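Shop workers, cleaners and tidy people wanted for our robot learning study

Hello! I run the shelf study at the Morus lab, and I'm looking for people who have spent time keeping a shop in order. Paid work, short sessions, no computer skills needed. If you've ever wiped down a shelf without knocking over everything on it, please read on.

What we're up to

We teach robots to do everyday jobs by letting them learn from first-person video of people doing the same jobs. Our method is called Ladex. It looks at where the hands go and what they touch, and turns that into movements a robot arm can try for itself. Last winter we trained it on 540 clips of people cleaning shop shelves, then tested it on 76 shelf layouts it had never met before. It did well on bare shelves and badly on full ones. The trouble was nearly always the strip in front of the goods, where a person slows down, steadies themselves with the spare hand and goes gently. Our robot barged straight in and sent the packets flying (I have swept up a lot of crisps).

When we added a second batch and got up to 558 clips, all 18 of the new ones showing careful two-handed wiping, the robot started to slow down near the packets. That was a lovely afternoon! But 18 clips is a tiny number to hang a result on, so now we want to do it properly and collect 2,000.

What you'd be doing

You wear a light camera on your head and work through a list of small jobs: wiping shelves, straightening pouches, pulling stock forward, swapping price tags. Please do it your own way. I don't want you to copy me or go slowly for the camera, and I'd like left-handers as much as right-handers. A session lasts two hours with a tea break in the middle, and most people come for three or four. The first ones are in December and start at 9 am, with a few evening slots if mornings are no good for you.

We film hands and shelves only. You'll get to look through your clips before we keep them, and you can ask me to delete any you don't like - no need to say why.

Who can join in

Anyone over 18 who can stand and reach for a couple of hours. Shop experience is a big plus, paid or family business, any size of shop. If head-worn kit gives you headaches, this one probably isn't for you, but do ask about our Kang study, which uses a camera on a stand.

How to get in touch

Send a few lines to the study desk at Clidari House saying what sort of shop work you've done, which hand you favour and when you're free. I read them all myself and will write back with times, pay and the consent form.
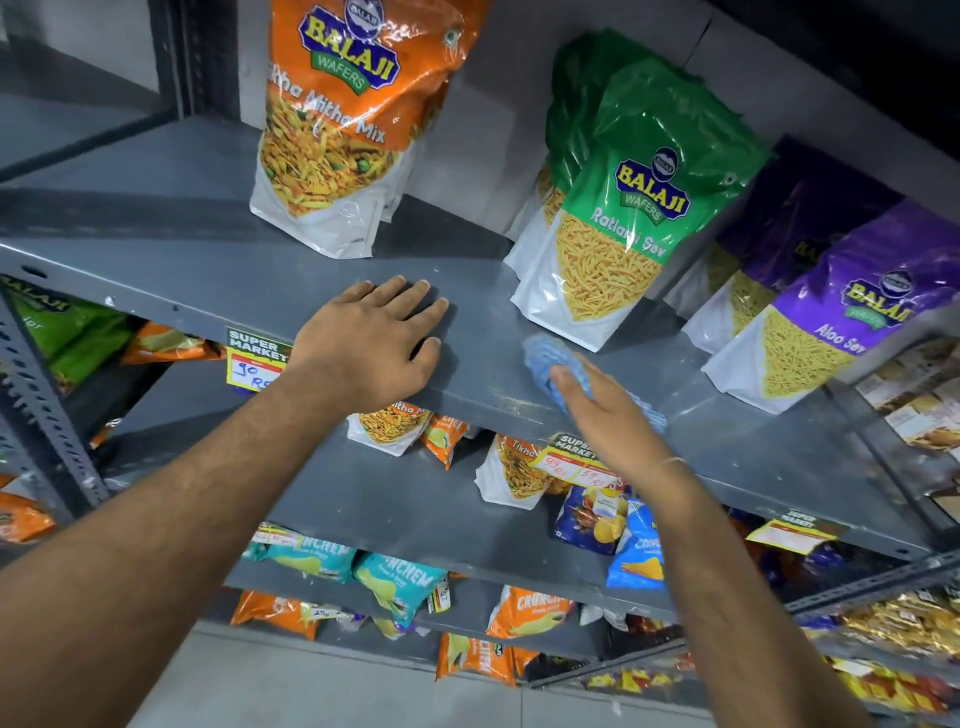
Wiping in front of the snack pouches, with the other hand resting on the shelf.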